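Home | About Us | What We Teach | Open Days | Contact

Print this page | E-mail this page

About Corkeler

Corkeler is a small school for people who want to teach robots to do things by hand. We run out of the ground floor and back balcony of a building on Elberg Street, and if you have ever walked past in the afternoon and wondered why a grown adult was spending an hour on one load of towels, that was probably one of our students, and they were probably having a very good day.

We started with a single borrowed bench and a course of six evenings. The idea was simple enough and we have never really moved away from it: if you want an arm to learn a household job, somebody has to show it that job, patiently and many times over, and showing well is a skill like any other. Some of our students take hold of the arm and move it through the task themselves. Others sit across the room with a pair of hand controls and drive it from there. Most people arrive with a strong preference for one and leave rather fond of the other, and we make sure everybody spends proper time on both.

Our main course is called Nirnarel, and it is built around ordinary chores. There are 50 of them on the list at present, from hanging a mug on a hook to putting the lid back on a jar (harder than you'd think!). Each student records 100 demonstrations of a chore before we sit down together, watch them back and talk about which ones we would be happy to hand to a machine as a good example. A wobble or a long pause doesn't spoil a recording, but we do like students to notice it before we do.

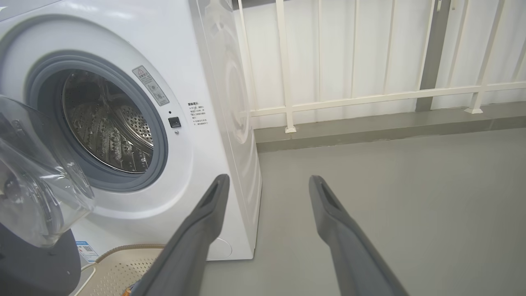

Laundry practice on the balcony: the fingers wide apart beside the washer, with its door standing open.

Laundry is the unit people remember. It brings together so many of the things that make this work interesting, the round opening you have to come at squarely, the cloth that never falls the same way twice, the door that wants a gentle push and then a firmer one. We teach it slowly. Students begin with one dry face cloth and only go on to a mixed basket when they can keep an even pace and back the arm out without knocking the door. On the remote controls you have only the wrist view to go by, and learning to judge distance from it takes longer than anything else we teach, so please don't be discouraged if your first week feels clumsy. Everybody's does.

To date, 239 students have finished Nirnarel. Some came to us from factories, some from nursing and aged care, quite a few straight from school, and one group came all together from a quilting club and were the steadiest hands we have ever had. You don't need to write code to enrol. We also run Sutanto, a shorter program for workplaces that already own an arm and would like their own staff to be the ones teaching it.

New groups begin each October. Visitors are welcome at our open afternoons, which start at 2 pm, and we'll happily put the controls in your hands and the kettle on while you have a go.

Print this page | E-mail this page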